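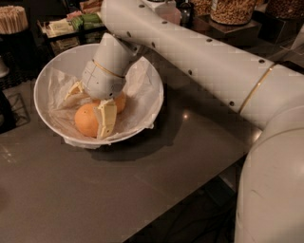
White bowl on the dark grey worktop

Hi all,

> Has anyone on the Gatwood list got a sourdough starter going
> in a cold kitchen? Mine just sulks. Fed it 2 days running and
> hardly a bubble.

Mine did exactly the same in January! I moved it on top of the boiler cupboard and fed it rye for 6 days - went mad after that. I also use less water than the book says (288 g to 410 g of flour, if you want the numbers), and it seems happier a bit stiff. The rye is from Kozłowski, the little shop past the bakery, and they'll weigh out a small bag if you ask.

Happy to drop a jar of mine round if yours still won't budge - just shout before the weekend.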